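Why I stopped trusting the income groups

19th July

I spent part of last December reading about how countries get sorted by income, and I have been meaning to write it up ever since. The short version is that the sorting is useful and I used to lean on it far too much.

Most of the systems work the same way. You take everything a country earns in a year, divide it by the number of people living there, convert it to dollars, and see which band the answer falls into. The bands have names like low, lower middle, upper middle and high. A country can move from one to the next without anything changing on the ground. Its currency goes up, or a statistics office revises its population figure, and on paper it has been promoted.

Promotion sounds good. It can also mean that cheap loans get harder to come by and some kinds of grant money dry up. I had never thought about that side of it. A government can end up paying more to borrow in the same year its clinics lose outside funding, and the people using those clinics are no richer than they were.

The other problem is the average itself. Take a made-up town where 5 people earn almost everything and 300 earn very little. The average says the town is comfortable. You would need a second number, something about how the money is spread, before you could say much about how people live. Plenty of reports do give that second number, but it tends to be in a table at the back. 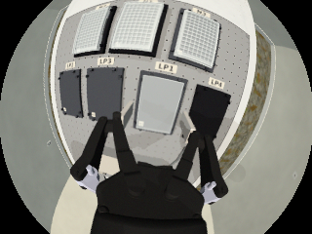 Well plates on a lab deck, simulated view.

I used to think the fix was to add more measures. Life expectancy and years of schooling are the usual ones, and combined indexes that use them do give a different ranking from income alone. Some countries climb several places and some drop. It's worth looking at the two rankings side by side, and I'd suggest starting with the countries that move the most.

But every index has somebody's choices built into it. How much should a year of school count against a year of life? Any answer is an opinion with a number attached. I don't mind that as long as the weights are printed where I can find them. In one paper I read, they were on page 6 of an appendix, which was a separate download.

Then there is the question of what never gets measured at all. Growing your own food, looking after a parent, fixing a neighbor's roof in exchange for help with the harvest. Very little of that passes through a bank, so a lot of it is guessed at or left out. In places where many people live that way, the income figure will miss a good part of ordinary life. It misses it in rich countries too, since unpaid care happens everywhere. 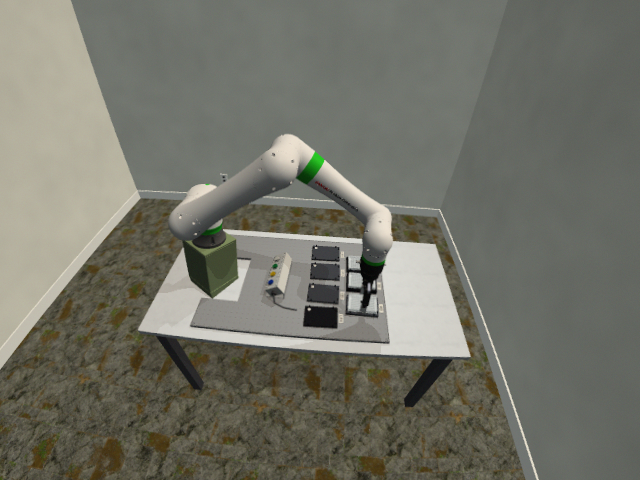
Robot arm over three trays (computer rendering).

I have changed 2 habits as a result. When I see a country described by its group, I look up the year the figure comes from, because some of them are older than you'd expect. And I try to compare regions inside a country before comparing the country with its neighbors. The gap between a capital and a farming district a day's drive away can be bigger than the gap across a border.

I still use the labels in conversation. "Lower middle income" is clumsy, but people know more or less what it means, and it carries less judgment than some of the older terms did. I just don't treat it as the end of the description anymore.

Next I want to read up on how household surveys are done, especially who gets missed when people move for seasonal work. If you know a good plain introduction, leave the title in the comments.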